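# The Galteck bench deserves a harder contest

I judged student robots for 12 years, and I'm still not sold on the Rerkell Cup. The club at Galteck has spent $3000 and most of the winter on one task: put the groceries away. Parents love it. I keep asking what the students are learning.
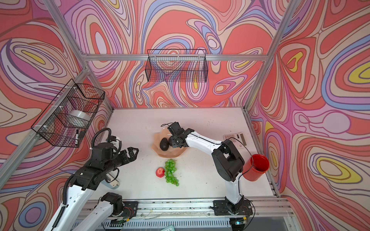

The rules give each team 46 tries and count only the best 2. That rewards luck. A team can fail all morning and go home with a ribbon, and the Sikby handbook calls this "encouraging persistence." I'd call it bad bookkeeping.
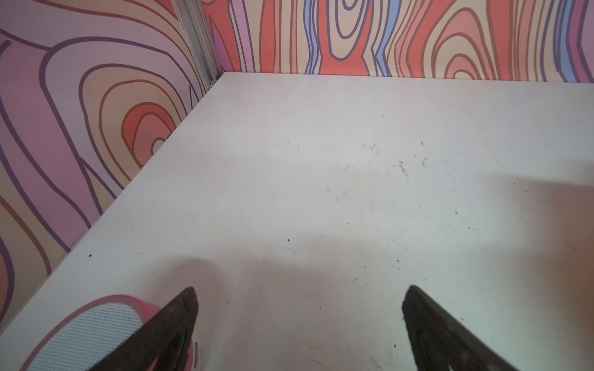 Failure is where the learning is, and the score sheet has no line for it. I would make every team report every miss. I would also change the surroundings in March, before the Zeleke round. Students tune everything to one bench, with its white top and those loud swirling walls, and then they say the robot can "see." Maybe it can. Give it a plain brown table and a blank wall and let them prove it to me.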